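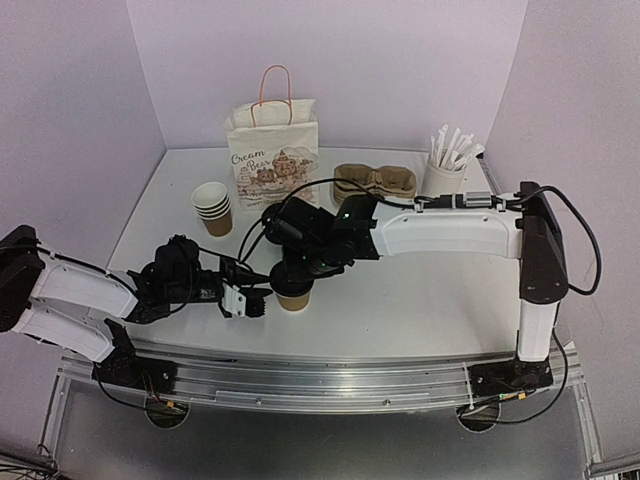
Counter crew meeting, Raststead shop, December 2, 2021

Present: Keisha Tran, Tarmo Siliņa, Paloma Mahmoud, Ulla Brekke, and me (Felista Mushi, taking notes again, so blame me for the typos). We met in the back after close and finished the almond rolls.

1. Last meeting's notes
Approved. Tarmo wants it on record that he did return the step stool. It's on record!

2. The arms
This took most of the hour. Keisha went over what the two arms are supposed to take off our hands in December, and it's the cup end of things: getting a cup off the stack, standing it up on the table, and later on the carrier and the straws. Drinks themselves stay with us, and so does anything with a customer attached to it. The right arm does the holding from the top and the left one comes in from the side with the white fingers. Paloma asked what happens when two cups stick together, because they stick together for us all the time. Keisha said to hit pause, pull them apart by hand and write it in the log. Paloma said that sounds like her job now plus a log. (Fair, and I said so.)

Ulla has been on the morning shift with it and likes it more than she thought she would. Her wrists are better. What she doesn't like is standing and watching it, she says the time goes slower than when she was doing the cups herself, and she catches herself reaching in to help. We had a long talk about the reaching in. Agreed: hands stay outside the walls unless it's paused, even for a dropped straw.

3. Hours
I asked the question everybody had asked me in the hallway, which was whether anybody loses a shift. Keisha said no for December and that she can't promise past that. Tarmo wasn't happy with the second half and told her so, pretty politely for Tarmo. She'll ask Clomora for something in writing. We also want the log time paid as work time and not squeezed in after clocking out. Keisha agreed to that on the spot.

4. Training
Paloma and Ulla go over to Rernton for the training, 2 hours, paid, bus fare covered. Tarmo would like to go later on. He wants to see it from the other side first, meaning he'll work the counter while it runs.

5. Supplies
The order for 3,000 cups is in. Please keep the kraft ones for the arms and don't mix other sizes into that stack. Bear bags go handles up.

To do
Keisha: letter from Clomora about hours; log time on the timesheet
Ulla: a sign about hands, in big letters
Paloma: start the log, with a column for stuck cups
Me: type this up, buy more rolls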